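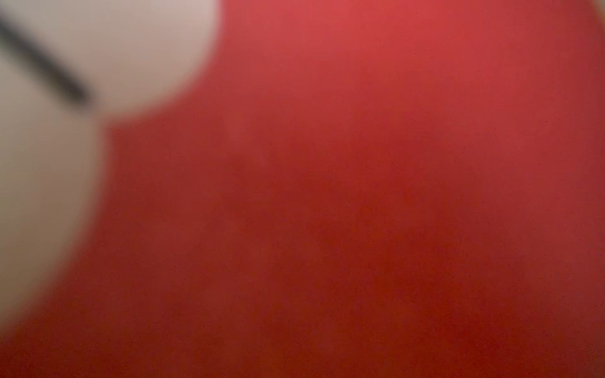 ## 4. Sorting wrist frames before training

This section covers the close-range filter used in the Imus grasping study. The filter finds wrist-camera frames in which nothing is in focus and gives them a lower weight when the policy is trained. Complete section 3 (recording and upload) first.

### 4.1 What you need

- A finished recording session, with wrist frames and joint logs in the same folder
- The Falis labeling tool
- Write access to the Yordanov storage server
- The session sheet filled in by the operator

### 4.2 Setting the threshold

1. Open the session in Falis and select the wrist stream only. Leave the overhead stream unchecked.
2. Run **Sharpness > Score all**. A session of 1,788 frames takes a few minutes. Don't close the window while the bar is moving.
3. Sort by score, lowest first.
4. Look through the lowest-scoring frames by eye. Most will show one broad patch of color with a blurred pale shape at one side, most likely part of the gripper. Mark these **near**.
5. Frames smeared in one direction are motion blur. Mark these **motion** and leave them at full weight.
6. Keep going until you reach the first frame with a readable edge on the target surface. Enter that frame's score as the threshold.
7. Save the threshold to the session sheet as well as to the tool.

**Note:** Pale parts at the edge of the view can raise the score even when the target is blurred. If a frame looks soft but scores high, draw the mask (4.3) and score it again.

**Caution:** Don't delete near frames. The joint logs are matched to frames by index, and a missing frame shifts every entry after it.

### 4.3 Masking the gripper

1. Pick a frame where the gripper is open and clear of the target.
2. Trace the outline of the gripper. Include any dark line or gap that falls inside it.
3. Widen the mask by 2 steps to cover the soft border.
4. Apply the mask to the whole session and repeat 4.2 from step 2.

A mask drawn with the gripper open won't fit the closed position. Draw one for each and let the tool switch on the joint log.

### 4.4 Plain surfaces

Large single-color surfaces score low at any distance. Red ones gave us the most trouble — the first version of the filter marked 239 frames as near, and 66 of them had been taken well back from the target. Hanna Kozłowski checked those by hand against the joint logs.

For these sessions:

1. Turn on **Use arm height**.
2. Enter the height of the surface from the session sheet.
3. Run the score again. Frames are now marked near only if both the sharpness and the height fall under their limits.

Small dark specks on a plain surface may be dust, grain or sensor noise. Don't use them to judge focus.

### 4.5 Result so far

On the October sessions, the policy trained with near frames at reduced weight closed the gripper early less often than the one trained on everything at full weight. Removing the frames completely made it worse — the arm tended to stop short of contact. We have tested this on one arm and one gripper, the Emunar two-finger model. Treat the default weight as a starting point for other hardware.

Send threshold files that don't load to Živko Berisha, with the session sheet attached.

Continue to section 5, Building the training split.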